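Workshop Notebook, Rimcombe Vehicle Maintenance Section
Thursday, September
Entry by Habibur Munasinghe

Subject: Intermittent coolant loss, Unit 7 (gasoline sedan, pool use)

Unit 7 was returned by the Vudville office with the low coolant warning lit for the second time. The distance covered between the first top-up and the second was 2,578 miles. No overheating was reported by the drivers, and no fault codes were stored.

The reservoir was found below the minimum mark. The cap was inspected and the seal showed a flattened section on one side. The cap was replaced from stock. The old cap has been tagged and kept with the job card.

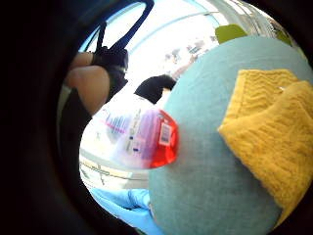

Yellow knitted cloth and red-labeled package.

The cooling system was pressurized cold at 8:40 a.m. and left for 11 minutes. The gauge fell slowly. A mirror and lamp were used along the lower hose, the radiator end tanks and the heater connections, and all were dry. Dried pink residue was found below the water pump, on the front face of the housing. The drive belt was clean.

Rafsan Seneviratne repeated the pressure test with the second gauge in order to rule out a leaking adapter. The result was the same. He considers the pump shaft seal to be the source, and I agree. The head gasket is not suspected at this time, as the chemical test on the reservoir was negative and the oil was clear on the dipstick. 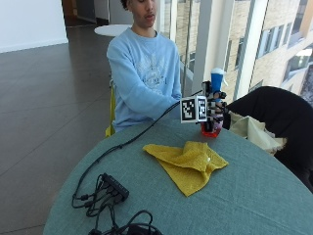
A replacement pump and gasket have been requested from Samarakoon. The previous pump from Lurkum was fitted before the present job cards were introduced, so its mileage cannot be confirmed. The drive belt will be renewed at the same time. Two hose clamps on the lower hose are of the wrong size and are to be changed.

Unit 7 is to remain off the road until the pump is fitted. The keys are in the office cabinet. Colleagues are asked not to top up the reservoir in the meantime, so that the level may be compared with the mark made on the tank this morning.

Outstanding: bleed procedure to be printed and placed with the job card; road test sheet to be signed by R.S.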